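# Vurum holiday closures list

A plain-text list of public holidays, local festivals and the closures that go with them, kept for people planning trips. It covers 94 destinations and has 3183 rows. Vurum started as a shared spreadsheet and moved to CSV when the sheet got too slow to open.

## What is in it

- `holidays.csv` — one row per holiday per destination
- `closures.csv` — museums, markets, ferries and cable cars that shut or run short hours
- `sources.csv` — where each row came from and the month it was last checked

Dates are local to the destination. A holiday that starts at sundown is listed under the evening it begins, with `eve` set to `yes`. Moveable feasts have a row for each of the next 3 years. After that the column is left blank.

## Collection

Most rows come from tourist office calendars and transit notices. The Plelleo import added village festivals, which change often and are the weakest part of the list. Rows from that import carry the tag `plelleo`.

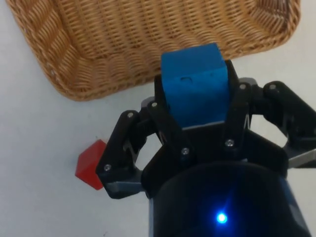 De Bruijn wrote in to ask why a holiday that falls on a Sunday shows up twice, and said the second row had thrown off a packing and booking plan for a long weekend. The second row is the day off in lieu. It now has its own type, `substitute`, and can be filtered out.

## Known gaps

- Ferry timetables for small islands are missing from November through March.
- Restaurant closures are not covered.
- School vacations are listed by country only — regional dates are still to come.
- Around 100 rows have a source link that no longer opens.

## Updates

The list is rebuilt every Friday. The full check happens in January, when most places have posted their calendars. Bruler reads the same files for its trip planner, so column names stay fixed between full checks.

To report a wrong date, open an issue with the destination, the holiday name and a link to the notice. Corrections without a link go in as `unconfirmed`.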